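Evaluación de producto: mesa de trabajo Listero, de Benavides

La mesa Listero se incorporó en septiembre al equipamiento de las aulas de cocina del centro de formación Delo, en Holtenano. El presente informe recoge la valoración del área de compras tras un curso de uso continuado, con 4 unidades en servicio y una ocupación máxima de 5 alumnos por mesa.

El montaje requiere dos personas y una llave que el fabricante suministra. Las instrucciones son claras, salvo en lo relativo a los niveladores de las patas, cuyo esquema figura invertido. El servicio técnico de Benavides remitió una hoja corregida a petición del centro.

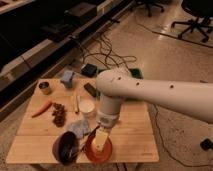

La limpieza diaria ocupa un lugar destacado en nuestros criterios de valoración. El fabricante recomienda paño húmedo y jabón neutro, y desaconseja los productos con lejía. El tono claro de las tablas facilita localizar restos y permite distinguir de inmediato los recipientes de color, como el cuenco rojo anaranjado y el morado oscuro. Exige, en contrapartida, una atención mayor a las manchas de cúrcuma y remolacha.

La estabilidad es correcta incluso durante el amasado. Las juntas entre tablas acumulan harina y deben repasarse con cepillo.

Precio por unidad: 102 euros, transporte no incluido.
Plazo de entrega: 6 semanas.
Valoración global: favorable, con reserva en cuanto al plazo de entrega.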